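The bench that eats everything

Every kitchen has one stretch of bench that does too much. In most of the flats and small houses around Gronthorpe it is the stretch beside the power points, because that is where the cooktop goes, and the kettle, and then whatever came in the door that afternoon.

Mirjam Nägeli has been going into other people's kitchens for 17 years, first as a fitter and now as someone who is paid to rearrange what is already there. She does not sell cabinets. Her usual job takes 2 hours and ends with a bag for the op shop and a bench you can roll pastry on.

"People ring me and say they need a bigger kitchen," she says. "Mostly they need to decide where the oil lives."

Oil comes up a lot. Households that cook every night buy it in big bottles, and the big bottle gets left beside the heat with the soy sauce, the vinegar and the cooking wine. After a year there are bottles behind the bottles. Nägeli's rule is that anything used daily can stay out, in one corner, on a tray or a mat that can be lifted and washed. Anything used once a week goes in a cupboard at eye height. She is not strict about matching jars and thinks decanting is a waste of a Sunday.

Plug-in cooking has made the problem worse. A single induction cooker takes up less room than a stove, and in a rental it may be the only hob there is. Then comes an air fryer, which is tall and needs clear space behind it. Both want a socket, and both have cords that end up lying across the only place left to chop.

Her advice on cords is short. Short runs, no coils behind a hot appliance, and a hook on the wall for any lead that isn't in use. Adhesive hooks are fine on tile if the wall is wiped down with metho first and left overnight. Two heavy appliances should not share a power board, and if the bench has two sets of wall sockets they should be split between them.

The harder part is the small stuff. Toy pieces, tubes of cream, batteries, school notes and hair ties all come to rest at the front edge, where there is always a hand's width of free space. Nägeli has tried bowls, drawers and labelled tins with her own family, and the one that stuck was an old Saxena biscuit tin on top of the fridge, emptied every second Friday night. A child who wants the piece back has to ask for it, and about half the time it turns out to be from a set that was given away in May.

She would sooner see a mat on the bench than bare laminate. A printed mat hides a splash until the end of the meal, and it marks out a work area, so that things dropped on it look out of place.

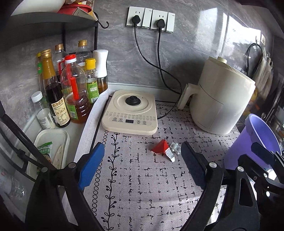 Prys Pugh

Toys and a tube at the front, the induction cooker in the middle and the bottles in the back corner make a fair picture of the job as Nägeli describes it. She would start at the front. Clearing the mat takes less than a minute, and it gives you somewhere to put the bottles while you wipe out the corner behind them.

Next, lift every bottle and check the date. Duplicates get poured together if they are the same thing and the same age. The tall ones go at the back and the big oil goes in front, where it can be picked up one-handed. Then the towel, which belongs on a rail – a folded towel next to a cooker is in the way at best and should never sit against the plate.

The appliances go last. Pull them forward, wipe behind, and let the vents have their gap when they go back. If the air fryer comes out only at weekends, find it a shelf, but a low one.

Nägeli charges nothing for a second visit if it falls within 27 days of the first. Few people ask for one. Those who do have generally bought something new in the meantime.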